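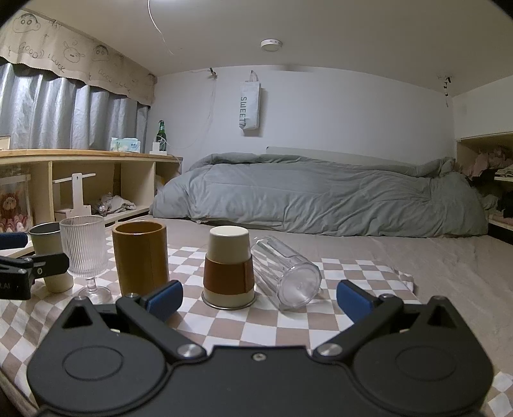

Student project: cup sorting with a two-finger gripper, need opinions on our demo set

Tillurar Student Robotics Board > Projects > Manipulation

guveo
Posts: 42
We're a team of four doing a one-semester project. The task is simple to say: cups and glasses are on a table, some upright, some upside down, some lying on their side, and the arm has to set them all upright in a row. We record demos by hand with the gripper, then train on those, then run it on the arm in the lab.

We have 150 demos now. The set in the picture is one of our starting layouts. Upright yellow cup is fine, the trained policy picks it up almost every time. The clear tumbler on its side is the problem. The policy goes to the right area and closes the fingers too high, or it comes down on the rim and pushes the thing away.

Our advisor wants a plan from us before the end of June. Questions:
1. More demos of the same layouts, or fewer per layout and more layouts?
2. Should we drop clear objects completely?

pliltberg_dan
Posts: 1,461
More layouts. 150 is not a lot, but if it's 150 of the same five arrangements then it's really five arrangements. Move the tumbler. Turn it so the opening faces left, faces you, faces away. Yours has the base pointing right. If it's like that in most of the set, the policy has learned "tumbler = base on the right."

I would also lose the checkered cloth for a good part of the recordings. You're looking at a beige and white grid through clear plastic. That's hard for anything.

Ugwu
Disagree on the cloth. If the lab table is plain and the demos are all on a plain table, you get a policy that works on one table. Keep the checks, add two or three other surfaces. Our club did the same kind of task last year with only a gray mat and it fell apart at the open day when somebody put a tablecloth down.

pliltberg_dan
That's fine as a second step. They can't pick up the tumbler at all right now. Get it working on something easy first, then make it hard. If you change everything at once you won't know what fixed it.

Ugwu
They won't have time for two steps in one semester. Collecting is the slow part. Do it mixed from the start.

guveo
It's not five arrangements, but it's fewer than it should be. I went through the list and the tumbler has its base to the right in most of them. We set the table up from the same side every time and didn't think about it.

On the cloth: the lab table is plain white. We record at home because the lab closes at 5 pm.

ozkan_g
Posts: 40
Güven Özkan here, I help with the manipulation course. A few practical points.

Look at the finger height. In your picture the right pad is already low, near the table, with the tumbler next to it. That's a good position for a side grasp. Check whether all four of you do it that way. When several people record, one goes in from the side and low, another comes from above, and the policy ends up somewhere between the two. "Closes too high" sounds like exactly that to me. Write down one way to do it and have everybody follow it.

Second, the goblet. It has a short stem and a round foot. Decide now if you grasp the stem or the bowl. Same reason.

Don't drop the clear objects. You have a clear tumbler and a clear glass in there next to two cream cups and a yellow one, and that comparison is half of your report.

guveo
Thanks. I asked the others and yes, two of us go from the side and two from above. So that's one thing found.

We were grasping the goblet by the bowl, I think all of us, but I'll check.

mek_lab3
What about the upside down paper cup with the sleeve? Do you flip it in one grasp or two? We could never get a clean flip in one. The wrist runs out of range on our arm and you have to put it down on its side and regrasp.

guveo
One grasp by hand, which is easy with a hand-held gripper. On the arm it stops halfway. We thought that was a training problem.

mek_lab3
Check your joint limits before you train anything else. Your hand can turn further than the arm can. If the arm can't reach that pose, no number of demos will help. Record it as two grasps.

Ugwu
Agree with this. Replay a few of the recorded paths on the arm with no policy at all. Takes an afternoon.

pliltberg_dan
Also agree. Do the replay first, then redo the tumbler demos with one grasp style. I still say plain surface for those.

guveo
Plan for now: replay ten flips on the arm, write the one-page grasp rules, then 40 new tumbler demos, all from the side, opening in different directions. Half on the cloth and half on a plain table so you two can both be right or wrong. I'll post the numbers in this thread.

ozkan_g
Keep the old 150 in a separate folder. Don't mix them in until you have a result from the new ones alone.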